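Katsaros Coat Stand, black metal
Sold by Werura Office Supply

Home > Small office > Entry and storage > Coat stands

Every small office has a coat stand, and in most of them it is the back of somebody's chair. This works until the somebody leans back, at which point the jacket goes under the castors and the afternoon goes with it. The Katsaros is our answer. It is a pole with hooks on it. We have sold 536 of them and are still waiting for the first customer to ask how it works.

The stand is black metal from top to bottom, with curved hooks that splay out from a central pole in several directions, so that a raincoat and a dry cardigan can hang on the same piece of furniture without having to get acquainted. The hooks are curved. We tried a version with square ones and it put a neat little peak in the collar of every jumper in the building, which some of the staff wore for days before anyone had the decency to mention it.

What it suits

Rooms with one decent bit of bare wall and not much else going for them. The Katsaros was chosen for offices where the desk, the chairs and the people have already claimed most of the floor, and where a proper wardrobe would need to pay rent. Stand it against a plain wall and it keeps to itself.

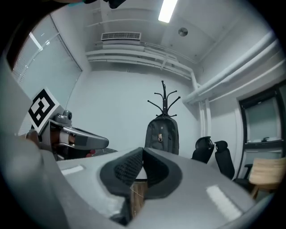
Bags are the real test of any coat stand. Coats are polite. A backpack with a laptop, a charger, a drink bottle and last August's banana in it is a different proposition, and cheaper stands respond by slowly bowing to whoever walks in. The Katsaros has a weighted base and will hold a loaded backpack on one side with nothing on the other. Given the choice, put the second bag opposite the first. Given human nature, everyone will use the hook nearest the door, and we have allowed for that too.

Hang backpacks by the top loop, not a shoulder strap. By the strap they swing about, and sooner or later one catches a passing elbow.

Placement

Leave enough room for the hooks plus whatever is going on them, remembering that a winter coat is a good deal fatter than the hook it hangs from. Keep it clear of window blinds. Wet sleeves mark them, and blind cords have a talent for finding hooks. If you have high-backed office chairs, give them room to swivel without collecting a scarf.

On carpet it stands firmly. On timber floors, use the felt pads in the box, which are the small grey circles you will otherwise throw out with the packaging and come back to us for.

Assembly

The pole comes in sections that screw together, and the base bolts on underneath with the key supplied. Fit the base first. Tighten everything by hand, stand it up, then tighten it again. If it leans, check that a felt pad hasn't stuck itself on top of another felt pad. This accounts for nearly all of our correspondence.

Care

Wipe with a damp cloth and dry it off. Avoid abrasive cleaners, which will take the colour off the finish and leave you with a stand that is mostly black.

Also in this range

Beltis Umbrella Tray. Catches the drips. Holds more umbrellas than your office will ever admit to owning.

Asedach Wall Rail. For those with permission to drill. If you rent, ask before ordering; we are not reading your lease for you.

Delivery and returns

Metro orders leave the warehouse within two business days. Regional orders take a bit longer and arrive in the same box. Orders over $200 go free of charge, a threshold one coat stand will not reach, though a coat stand and a moment of weakness in the stationery section usually will.

Returns are accepted within 50 days, provided the stand is unmarked and all the hooks come back with it. Please check the hooks before you send it. We have a growing collection of other people's lanyards and would like to stop there.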